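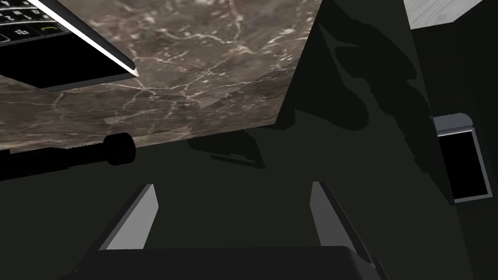

# Illitz Stone Names

A plain-text word list of trade names for building stone, with spelling variants and a short note on each. Last updated 20/05/2024.

The same stone is often sold under several names, and the same name gets used for stones that have little in common. We made this list to clean up old price sheets from the Kirkegaard yard, where one marble could show up with a hyphen, without one, and under its quarry name on the next line.

## Contents

- `names.csv`: 3375 rows, one per spelling
- `stones.csv`: 383 rows, one per stone
- `notes/`: longer remarks on disputed names

Each row in `names.csv` points to a row in `stones.csv` through `stone_id`. A spelling that can mean more than one stone has a row for each.

## Fields

| Field | Meaning |
|---|---|
| `stone_id` | Stable key, never reused |
| `name` | Spelling as found |
| `kind` | marble, limestone, granite, slate or other |
| `ground` | Main color, in everyday words |
| `veins` | none, light, dark or mixed |
| `status` | ok, disputed or retired |

`kind` follows the trade, so some polished limestones are listed as marble. If you need the geology, check `notes/` first. Color words were taken from the sheets and then merged. "Coffee," "tobacco" and "chestnut" all became `brown`. Taupe was kept.

## Known problems

- 78 names are still marked `disputed`.
- Accents were lost in the Prindden sheets and have only been put back where a second source had them.
- Slate is thin. Most of it came from one catalog.
- Five stones have no `ground` value.

## Using it

Files are UTF-8 with commas and a header row. Match on lower case and strip double spaces before you compare. The Geltent import script does both, but it drops `retired` rows unless you pass `--all`.

## Changes

The December release split `ground` and `veins`, which used to be one field. Older files won't load without the converter in `tools/`.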